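Subject: Re: [workshop-list] Gloves for TIG, and the Pemville open day

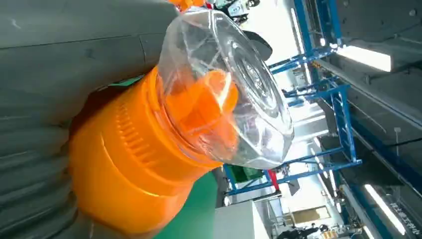

Orange container with a clear top.

Hi all,

Marleny Condori wrote on September 24, 2023:
> Has anyone tried the thinner Vekau gauntlets for TIG? My old
> pair are so stiff I can hardly feed the rod. I don't want to
> lose the long cuff though.
> Also, is Pemville still on?

Yes, I've had a pair since August and I love them! The fingertips are soft enough that I can feel the filler wire properly, and the cuff still comes well up the forearm (I measured mine against the old Hermans ones and there's hardly anything in it). I wouldn't use them for heavy stick work, mind. Ward De Graaf did, and went through the left palm in two weekends.

Go up a size if you're between sizes. Mine were tight across the knuckles for the first few days, then they gave nicely.

Pemville is definitely on, and Lieven Bakker is bringing his Brenon set so people can have a go on thin stainless. I can't wait, I've wanted to try that machine for ages! Bring your own helmet and a cotton jacket, no fleeces please. Lies has the key to the side gate if you're coming with a van.

Marleny, I'll put my gloves in the car and you can try them on there.

Cheers,
Ward Declercq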